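The House With the Brown Marble

My grandmother believed that a kitchen ought to be heavy. She said it often, usually with flour up to her elbows, and for years I took it to mean that she distrusted anything you could lift. Then I moved into a house in Flosmont with a slab of brown marble in it, and I started to see what she was getting at. 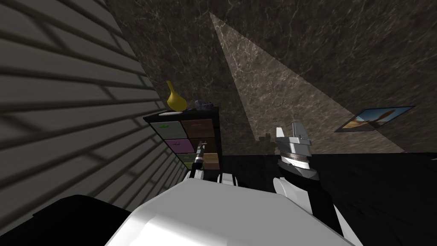
By Indrek Koppel
Contributing Writer, Home & Table

Stone does something to the way you live around it, and it does it slowly. For the first few weeks I tiptoed. I wiped up lemon juice as if the place were on fire, I bought coasters (ten of them, far too many for a man who mostly drinks alone) and I asked guests to keep the red wine over by the sink. By April I had relaxed a little, and there was a faint dull ring near the stove where my friend Xavier had set down half a grapefruit and forgotten it while telling a very long story about a ferry.

I was heartbroken for an afternoon. Then I called Ido, who has been cutting and polishing stone for most of his life, and he laughed so hard he had to put down the phone.

Learning to love the veins

"Marble is soft," he told me when he came by. "You want it never to change, buy steel." He ran his palm over the surface for a good long while, the way some people greet a horse, and then he told me about brown marbles in particular – how people pass them over for the white ones, and how they forgive a family with children. The pale veins pull your eye away from the little scars. He had one customer with over 80 years of breakfasts on the same slab, and she would not let him polish it. 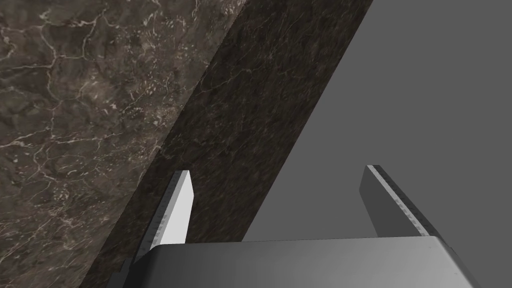

What to ask at the stone yard

Go and see the whole slab, if they will let you, and take your time about it. A sample the size of a playing card will tell you the color and very little else. I spent most of a day at Lalelum, a yard out past the railroad tracks, walking up and down the rows with a paper cup of coffee, and I changed my mind nine times. 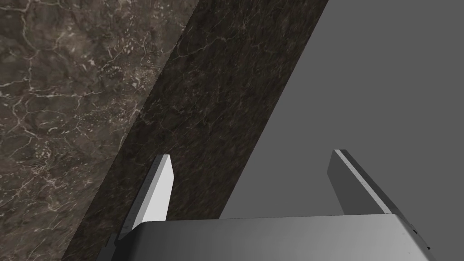
Ask how the slab was finished, too. A polished face shows off the veining but shows every etch as well, while a honed one is quieter and easier to live with. Ask about sealing, and ask to see the offcuts, which are often sold for very little and make wonderful pastry boards.
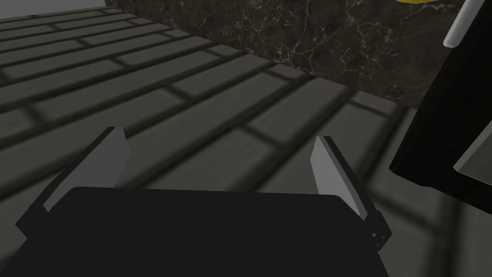 Living with it

These days I wash mine with warm water and a drop of dish soap, dry it with an old towel, and leave it alone. The grapefruit ring is still there. Xavier puts his glass down on it whenever he visits, and then he starts in on the ferry again.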